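Altundale Shared Kitchen and Studio
Small appliance walk-round, July
Comments by item

Scope: countertop appliances, the tables they stand on, outlets and cords. Gas and fixed wiring are on a different sheet. The form came to us from Flilon with its tick boxes already worded, and several of those boxes can be ticked by a person standing in the doorway. I have written comments wherever a tick did not seem worth much.

Marks used: OK, WATCH, FAIL, NOT CHECKED.

1. Outlets and cords

1.1 Outlets firmly fixed, no cracks. OK.

1.2 No extension cords in permanent use. FAIL. The cord behind the kettle shelf has been "temporary" on the last two sheets. It has dust on it. Replace it with a proper outlet or move the kettle.

1.3 Cords clear of hot surfaces. WATCH. The toaster cord is long enough to lie across the top of the toaster, and sooner or later it will.

1.4 Test button on the ground-fault outlet works. OK. Pressed it, it tripped, reset it. The previous sheet has an OK against this and also says the button was stuck, so I don't know what the OK meant.

2. Kettle and toaster

2.1 Kettle lid closes and kettle shuts off by itself. OK. Boiled it twice.

2.2 Scale. WATCH. Not dangerous, just unpleasant.

2.3 Crumb tray emptied. FAIL. The cleaning log says it was emptied. The tray says otherwise.

2.4 Toaster pops up without help. OK, on the 10 tries I gave it.

3. Microwave on the white table

3.1 Stands level and steady. OK. Square table, no rocking when the door is pulled.

3.2 Door opens fully and has room to swing. OK. It opens to the left, so anything parked on that side of the table will get hit. Keep that side free.

3.3 Turntable in place. OK. Lift it out when cleaning. Wiping around it does not count.

3.4 Top of appliance clear. FAIL. Dried flowers on top. I have been told they weigh nothing and have always been there. Weight is beside the point. Dried stems and leaves are kindling, they shed, and the top of a microwave is the one place in this room where they should not be.
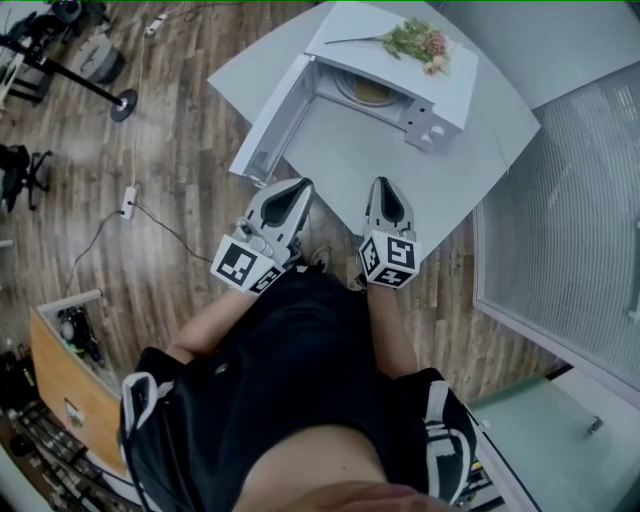
Item 3.4: dried flowers on top of the appliance, door open to the left.

The Flilon form offers "decorative items secured" as a pass for 3.4. I don't accept it. Tying a bouquet down would make it a secured bouquet on top of a microwave. Put the flowers on a shelf or a windowsill and the item passes.

3.5 Vents unobstructed. NOT CHECKED. I did not move the unit away from its place, and I won't tick a vent I haven't looked at. The maker's manual is missing from the folder. Until somebody finds it, leave a hand's width at the back and sides and put nothing on top.

3.6 Knobs turn smoothly and return to off. WATCH. The timer knob gets to zero but you have to listen for the bell. If there is no bell, don't assume it has finished.

3.7 Door seal and latch. OK by eye and by feel. That is all it is. A proper leakage test needs a meter, and we do not own one. The phone test (put a phone inside, call it, see if it rings) appears on an old sheet as a "seal check." Please stop doing that. It tells you something about phones.

3.8 Never run empty. Sign missing. Print a new one and fix it to the wall, where it can't slide off.

4. Hot plate

4.1 Feet present. FAIL. One of them has been replaced with a folded coaster.

4.2 Pilot light shows when heating. OK.

4.3 Surface around it heat resistant. WATCH. The mat from Zosau is sold as good to 200 degrees, with no word on whether that is Fahrenheit or Celsius. The two are a long way apart. Treat it as the lower one.

5. Fire safety in the room

5.1 Extinguisher in place, needle in the green. OK.

5.2 Extinguisher reachable without moving furniture. WATCH. Reachable, if the folding chairs stay where they were when I came in. They usually don't.

5.3 Fire blanket. OK. Pull tabs hanging down and not tucked behind the case.

5.4 Smoke alarm tested. OK. Loud. The battery has no date on it, so write one on when it is next changed.

6. Paperwork

6.1 Last sheet signed. Yes.

6.2 Last sheet followed up. No. It listed 12 actions and I found evidence for very few of them. A ring binder of good intentions won't help much if the toaster catches.

6.3 Bedoya service stickers. All present, all current. I note that the sticker on the kettle covers the rating plate, so whoever services it next will have to peel one to read the other.

Actions before the next walk-round

Flowers off the microwave (3.4). Same day, takes a moment.
Extension cord out (1.2).
Hot plate out of use until it has a real foot (4.1).
Crumb tray emptied, and the log filled in afterward – in that order.
Microwave manual found or downloaded (3.5), then vents checked against it.
Sign for 3.8.
New mat with the temperature unit printed on it. There is $50 left in the small repairs line and a mat should come in well under.

3.4 and 3.5 will be looked at again without notice. If the flowers have moved to the top of the toaster, that is a second FAIL.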